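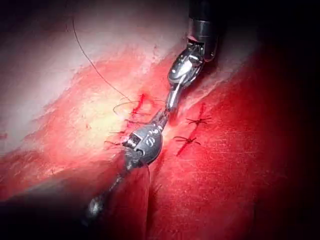

Pull list and standing order FAQ

4 min read
Updated August 31, 2022

Quick answers to the stuff we get asked at the counter. Comics only, board games have their own page.

What's a pull list?

A list of series you want. We set each issue aside in your folder when it lands. You come in, pay, go home and read. No fee to have one.

How many titles do I need to start one?

2. Used to be more, we dropped it in June. Minis count.

When do new books go out?

Wednesdays, doors open at ten. If the freight is late we post it on the shop page by lunch. Please don't ring before then, whoever picks up is also the one unpacking boxes.

How long will you hold my folder?

3 months. After that we email, then text, then the books go back on the shelf. Going away or short of cash? Tell us. Oi-ling looks after folders and will sort out something fair, but she can't do it if you go quiet.

Do I get a discount?

Ten percent off cover on anything in your folder. Not on back issues, not on slabs, not on top of a sale. Hardcovers yes if you preorder.

How do preorders work?

Catalogue comes out monthly. Mark what you want, hand it in or email the codes. Cutoff is on the front of the catalogue and we mean it, the order goes through that night. After cutoff we can try for extras but no promises.

Can I cancel a title?

Yep, any time. But anything already ordered is yours, which is usually two issues ahead. So if you drop a book today expect a couple more to show up. Not us being mean, thats how the ordering runs.

What about variant covers?

Standard cover A unless you say otherwise. You can ask for a specific cover on one title or a favourite artist across all of them, write it on the form. Ratio variants are priced seperately and go by who asked first. Njål keeps that list, ask him, not the Saturday staff.

Is Mavside monthly now?

No. Every second month, and issue 104 slipped again. The publisher's new date is in the catalogue. If it's in your folder you don't need to re-order, the old order stands.

And Tredholm?

Finished as a single-issue series. The collected edition is a fresh order, it does NOT roll over from your folder. Ask for the hardcover or the softcover, there's a big price gap. Softcover comes later.

Is the Sultero omnibus coming back into print?

Yes, one printing. The print run for our region is 1,000 copies and we've been told our share is small. Deposit is half. Nabila has the sheet behind the till. If you put your name down last year please check it's still there, we lost a page in the move.

My copy has a bent corner. Can I swap it?

Bring it back within two weeks, with the bag and board if you have them. We'll swap if there's another on the shelf, credit if not. Tiny spine ticks on a regular cover, sorry, no. We check the books as we bag them but stuff gets past us.

Are bags and boards included?

For pull list folks, boards are extra, bags are free. Current size only. Silver and golden age sizes are at the back next to the long boxes.

Do you buy collections?

Yes, by appointment. Email a list first, even a rough one. Photos of the spines don't help much with single issues, we need titles and numbers. Oduor does the pricing and he'll make a cash offer or a higher one in store credit. Most nineties runs we can't take right now, storage is almost full.

Do you grade books or send them for grading?

We send a batch a few times a year. You fill in the form, pay up front, wait. Could be a long wait. We don't give grades over the phone.

Can someone else pick up my books?

Sure. Let us know their name first. They pay, or you pay over the phone.

Do you post?

Anywhere in Australia. Flat rate for up to a month of books, boxed flat, tracking included. Overseas: not at the moment.

Is there a kids' list?

Ching-wen runs one, all ages titles only, and she'll swap things out if a kid goes off a series. Same discount. Sign up form is the green one.

Where do I park?

Behind the shop, off MacPherson Lane. Two hour limit and they do check. After six it's free.

Something not here?

Email beats phone. Wednesdays we're slow to reply, try Thursday.

12 comments
Shared 31 times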